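Chapter 11
Skin Hydration and the Moisture Barrier

The outermost layer of the skin, the stratum corneum, limits the rate at which water leaves the body. It consists of flattened cells embedded in a mixture of lipids. When the lipids are depleted by detergents or dry air, water loss rises and the surface becomes rough.

Moisturizing products are grouped by their main action. Humectants, such as glycerin, draw water into the outer layer. Occlusives, such as petrolatum, form a film that slows evaporation. Emollients fill the gaps between surface cells. Most commercial creams combine all three. 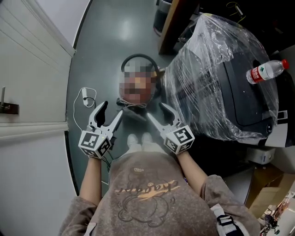 The proportions vary with the intended use. A light lotion may contain 70 percent water or more, while an ointment may contain none. Water content affects how a product spreads, but it does not by itself predict how long the skin stays hydrated.

Section 11.1 defines transepidermal water loss and the units in which it is reported. Section 11.2 compares the Gistley and Pultlow methods of measurement. The worked problems at the end of the chapter use the Guthrie data set, which contains 392 readings taken in December.

Key terms: emollient, humectant, lipid, occlusive, stratum corneum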